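9/1/26 — Jetix handheld gripper kit, trial notes

Second day with the Jetix pair. Marchuk (the reseller) wants a yes or no before the end of September, and Ronaldo has already told them we're "very interested," which I wish he hadn't.

What we have in house: two handhelds, the charger, a case with foam that doesn't fit the handhelds, and a login to Wondura, the upload service they bundle with it. The login is for one user. I asked Marchuk about more seats and got a price list back with no seats on it.

Claim on the sales sheet is that a new person can record usable demos after 12 minutes of practice. Ratree took longer than that to get the first clip past the checker. To be fair she was reading the manual, and the manual is for the older grip. Yatziri skipped the manual and did better. I don't know what that proves.

Grip itself: fine. Trigger travel is long, and my index finger was sore by lunch. Charoen has bigger hands and says he has no complaint. Want Kanyarat to try it before we decide anything, her hands are smaller than mine.

Tracking is where I don't trust them. Wondura gives each clip a score and colors it green if it likes it. It gave green to a clip where I set the thing down on the bench mid-task and went to answer the door. When I wrote to Marchuk they said the score "reflects sensor health." Then call it that. The sheet says "demo quality" in large type.

Uploads: 844 clips on the account now, and 300 of those came with it as a starter set. I opened a handful of the starter ones. Different grip, different fingers, no use to us. They count against our storage. Asked if they can be removed, no answer yet.

Compared to the Odton set we had on loan in spring: Jetix is lighter and starts up faster. Odton let us pull the raw files straight off the device with a cable. With Jetix you go through Wondura or you don't go. Ronaldo thinks this is a small thing. I think it's the whole sale — they lose money on the hardware and get it back monthly. Can't prove it, but look at the renewal terms on page 2.

To do:
- time the sync between left and right with both units on the same clap, the manual gives no number
- try framed prints and other flat, shiny things, Charoen's worry is glare
- Kanyarat on the trigger
- ask again about raw export, in writing this time
- find out who pays if a finger pad tears during the trial

Leaning no at the quoted price. If raw export turns out to be possible I'd go back over it.

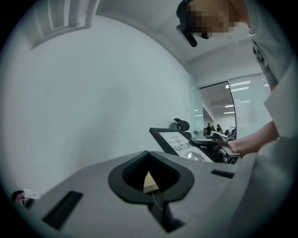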